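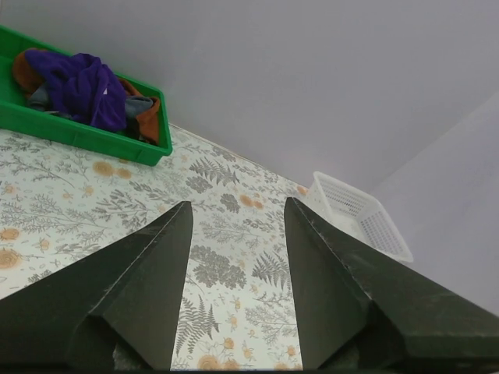 November, 4:30 pm

Still on the reserve ruling. Read the Trellitz order twice and I'm less convinced than I was this morning. The court threw out the petition over the Sellov Bank reserve transfer and put costs on the petitioner, and the order spends one paragraph on the numbers. One.

Ertuğrul thinks the dismissal settles it. I don't. It was dismissed on standing, so the reserve figures were never tested. His draft note says the court "accepted the ministry's method". Can't find that anywhere in the order. Struck it out, he can put it back if he finds the line.

Ran the docket set again in Sima. 3,204 filings, 174 tagged as public-interest petitions on finance matters, 13 with costs against the petitioner. Ertuğrul wants to call that a trend. Thirteen cases, and I spot-checked four: one was a late fee somebody tagged as a penalty. So maybe 12, maybe fewer. Need to go through the rest by hand before any chart leaves this room.

Also the Fakier summaries. They give the fine as 2,000 in one place and leave it out in another. Use the signed order only.

To do:
- recheck tags on the other nine
- ask the registry whether unpaid costs really block new filings, or if that's just talk
- Ertuğrul to send page refs for section 2

No draft until the tags are clean.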